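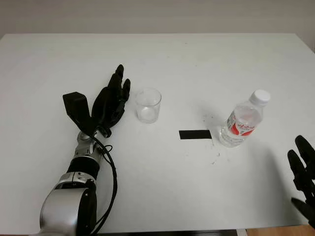 A glass and a plastic bottle on a white table.

Umotia Custom Photo Puzzle review: a retirement gift that got used

I've been burned by personalized gifts before. I once gave my aunt a mug with a poem on it and the poem had somebody else's name in the last line, and she was so nice about it that I still think about it in the shower. So when my father-in-law, Vilho, announced he was finally retiring from the boatyard, I swore I'd buy him a nice sweater and be done. Then I found myself at eleven at night on the Umotia site, uploading a picture of his first boat.

What I ended up ordering was their wooden photo puzzle in the middle size, 242 pieces, with an engraved box and a few of what they call "story pieces" (I'll get to those, they're the best part). I've now seen it opened, done, undone, and done again over the holidays, so I feel like I can talk about it properly.

Ordering

The website is pretty good and a little bit exhausting. You pick a size, you upload your photo, and a preview pops up with the cut lines laid over it. You can slide the picture around so that nobody's face gets split down the nose, and I spent a long time on this. Vilho is standing up in the boat with one arm in the air, and in the first preview a cut ran right through his chin. I nudged everything over to the left and he was fine.

After that comes the box lid, and they have a gallery of 3,000 ready-made designs to pick from. Who needs that? I scrolled through anchors, rope borders, lighthouses, more rope borders, a walrus in a captain's hat. The search box is useless, too. I typed "sailboat" and got a page of wedding wreaths. In the end I picked a plain border and put my own words in the middle, and I'd tell anyone else to go that way from the start. It looks more grown-up and you keep your evening.

The engraved message has a limit, and it's tight. My wife's draft was a whole paragraph (she gets that from her mother) and we had to whittle it down to his name, the name of the boat and "your turn to float." There is no warning as you type, either. The text just shrinks until you notice it's tiny. If you're doing one of these, type a short line and check the preview at full size before you pay.

One more gripe while I'm here. The photo was a scan of an old print, kind of orange the way they all went, and there's a button called "refresh colors" that I assumed would do a light cleanup. It made the water look like mouthwash. You can undo it, but only if you haven't left the page, and I had left the page. I had to start over. Do your fixing in your own software first and leave that button alone.

Customer service

I got nervous after I'd placed the order and wrote in asking if somebody could look over the spelling on the lid. Lappalainen is a lot of letters, and it's my mother-in-law's name on there too. A person called Wilma Strachan wrote back the same afternoon, with a photo of the proof, and asked if I'd meant to leave the period off the end of the second line. I hadn't! She put it in and there was no charge. I don't know if everybody gets that treatment, but I was impressed.

I should explain the names, because someone always asks. Vilho Peltonen and Iida Lappalainen have been together forever and never shared a last name, which makes every engraved thing we've ever given them a squeeze. Most sites give you one line for "the family name" and that's it. Umotia lets you lay out the text however you like, so we got both.

Shipping

It took 9 days to get to us, regular shipping. The site said it might be longer in the run-up to the holidays, so I'd braced for worse. It came in a plain carton with paper padding and no plastic apart from a little bag around the pieces. There was no price slip in the box, which I was glad of, because my wife opened it in front of her dad by mistake and then had to pretend it was a coffee grinder.

The puzzle itself

Okay, the actual thing. The pieces are thick and they fit snugly, with that nice little push at the end when one goes home. They smelled a bit like a campfire when we first opened the bag, which I gather is normal with laser-cut wood. It wore off after we left the lid open overnight. The backs are bare wood, with a touch of brown at the edges. A couple of pieces left a smudge on my fingers the first day, so I'd keep them away from a good tablecloth.

The print is sharp where the photo was sharp and soft where it was soft. They can't fix that for you. The hull and his arm came out great. The sky is one big wash of the same pale blue, and if you're the kind of person who buys puzzles for the sky, you'll be thrilled. Vilho is not that person. He did the boat in one sitting and handed the sky over to Iida with a lot of ceremony.

Now the story pieces. You get up to 10 of them, and each one is cut in a shape you choose from a list, and you can have a word or two engraved on the back. We picked an anchor, a fish, a dog, a coffee cup, a wrench and a few others, and put the names of the boats he'd worked on behind them. Nobody had told him about the backs. He turned the fish over to see which way was up, read it, and went very quiet, and then he flipped over every other piece he could find to see if there were more. That took up most of the afternoon and the puzzle didn't get any further that day. I'd pay for that again!

The shapes do vary. The dog is a good dog. The wrench looks like a bone. The coffee cup has a very thin handle and I'm a bit worried about it, so when we put the pieces away that one goes in last, on top.

The box

I was expecting a flimsy thing and it's solid, with a sliding lid that runs in a groove. The lid stuck a little in the first week and a rub with candle wax sorted it out. The engraving is clean, and dark enough to read from across the room. If I'm picky, the groove is rough at one end and could have used a minute of sandpaper.

What else I looked at

My friend Zanele Ntuli swears by Famus, which does the same sort of thing in cardboard for a lot less money. She had one made for a baby shower in September and I've done it with her. It's cheerful, the colors are bright, and it bends if you lean on it. For a kid or a party I think I'd go with Famus and save the cash. There are no special shapes and no engraving, though, and the box is just a box.

Clikus has prettier samples on the site than anybody, but you can't move your photo around under the cut lines, and after the chin business I wasn't going to risk it. Eder does wood as well, in bigger sizes. Their smallest one would have covered the whole of Iida's kitchen table and she eats at that table, so no.

Would I buy it again?

Yes, and I've got one more in mind already, for my old neighbor Iveta Sokol, who has a big birthday coming and a dog that would look very good as a dog-shaped piece. I'll go for the smaller size for her and crop in tight so there's hardly any sky.

It isn't cheap. With the box and the story pieces it cost more than the sweater would have, and it was a pretty nice sweater. If you take off the extras the price drops a lot, but then you're left with an ordinary photo puzzle, and in that case I'd shop around.

Good: the fit of the pieces, the engraved backs, being able to shift the photo, a real person answering email.

Not so good: the colors button, the search box, the missing warning on long messages, that coffee cup handle.

Four stars out of five from me. Vilho says five, but he didn't have to use the website.

Update, 2nd January: a couple of people have asked if you can glue it and hang it up. The leaflet says you can, with ordinary wood glue on a backing board. We haven't tried it, and with the names on the backs I don't think he'd let us. Also, he has asked for the coffee cup piece to be kept in an envelope, so I guess I'm not the only one worrying about that handle.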